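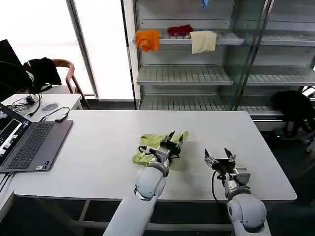
Unit 4: From Heap to Flat

Garment Care and Storage, Kustholm Evening Program
Lloyd Building, second floor
Handout for October 19, 2022

Welcome back, everyone. Last time we stayed with fibers and care labels for much longer than I had planned (your questions about wool were too good to hurry), so the part on folding moved over to this unit and has grown a little on the way. Please bring this handout with you again for Unit 5, when we get to drawers and shelves, because I refer back to the words below quite a lot.

Words we will use

Heap: a garment as it comes out of the basket or off the chair, with no edge you can trust.
Flat: a garment lying in one layer front and one layer back, with the side seams more or less where the sewer meant them to be.
Fold line: the line the fabric bends along. A good fold line is one you chose.
Package: the finished fold, ready to be stacked.
Face down: front of the garment against the table. For a polo, that means the buttons are underneath.

Why the heap gets its own lesson

Most folding guides start with a shirt already spread out, sleeves wide, not a wrinkle in sight. I find that a little unkind to beginners! Anybody who has sorted laundry for a family knows that the larger share of the work comes before that. A bunched-up cloth like the green one on the table has folds running every which way, a corner off in one direction and a flap in another, and from the top you often can't tell whether you are looking at a hem or a sleeve. So we learn to find our way through it before we learn anything pretty.

Opening a heap, step by step

1. Clear yourself more table than you think you need. A shirt spreads out wider than its heap suggests, and if there are cables, mugs or a computer on the same table, slide them well over to one side first.

2. Look for a corner. Any corner will do to start with. Pinch it and lift gently, and let the rest hang or drag.

3. Follow an edge from that corner. Hems are thicker than plain fabric and feel double between the fingers. On a polo, the collar is the stiffest thing you will come across, so if you meet it early, count yourself lucky and begin there.

4. When you have two corners that belong to the same edge (both ends of the bottom hem, say, or both shoulders), hold one in each hand and draw them apart until the edge between them is straight. Don't tug hard. Knitted cotton stretches, and you will be folding the stretch into the package.

5. Lower the far end to the table first and bring your hands toward you, so the fabric lies down in order. Dropping it all at once traps air, and you will be patting at bubbles for the next minute.

6. Smooth from the middle out to the sides with an open palm.

If you lose the edge halfway through step 4, put everything down and go back to step 2. I do this several times a week, and I have been at it a very long while.

A word on tables and light

We are spoiled at Lloyd with big white tables and tall windows. White is wonderful for darks and brights because the outline of the garment stands out so clearly, and daylight from the side picks up ridges you would miss under a ceiling lamp. If you are practicing at home on a bed, the mattress gives under your palms and the wrinkles simply move somewhere else. A kitchen table is better. Spread a plain sheet over it if the surface is rough.

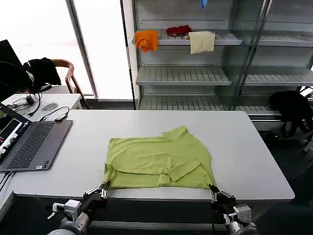
Maribeth Oskarby
Course Instructor, Garment Care and Storage

Notes on the polo

Now we come to the polo, which I have chosen on purpose as our main practice garment. T-shirts forgive nearly everything and dress shirts forgive nothing, and the polo sits comfortably in the middle. It has a proper collar, short sleeves, and a body that is very close to a rectangle once the sleeves are tucked in.

The green polo is face down and partly folded, with the collar at the far right of the body and a sleeve tucked across the near right portion. Notice the diagonal crease that sleeve makes. It is the sort of crease I would like you to look for in your own work, because a sleeve tucked at a slant makes a thicker spot on one side, and the package leans once you stack it. For tonight's exercise, turn the sleeve back until it runs along the body and the slant is gone.

Notice too the soft ridges running across the middle. If your own shirt looks this way before you make the next fold, stop and smooth it. With both corners of the near edge held, a small, even pull is usually enough. If it isn't, lay the shirt down again and use your palms.

The basic polo fold

Lay the shirt face down, collar away from you.
Fold one side in toward the center of the back, sleeve and all.
Turn the sleeve back on itself so it lies straight along the body.
Do the same on the other side. Both long edges should now be parallel.
Bring the hem up to just below the collar.
Turn the package over and straighten the collar with your fingertips.

The angle at each bottom corner should be close to 90 degrees before you bring the hem up. You don't need to measure it! Set the edge of a book against it if your eye is tired.

Practice for next time

Fold the same shirt ten times and keep the tenth to bring along. A shirt marked 100 percent cotton is best, since slippery blends slide apart before you have learned the motion. If you have none at home, the Drallora thrift counter in the lobby keeps a bin of practice shirts for students, and you may return them when the course is over.

Reading: the Sonum booklet, page 47, on knits and stretch. Skip the part about steaming for now, we will do it together in Unit 6.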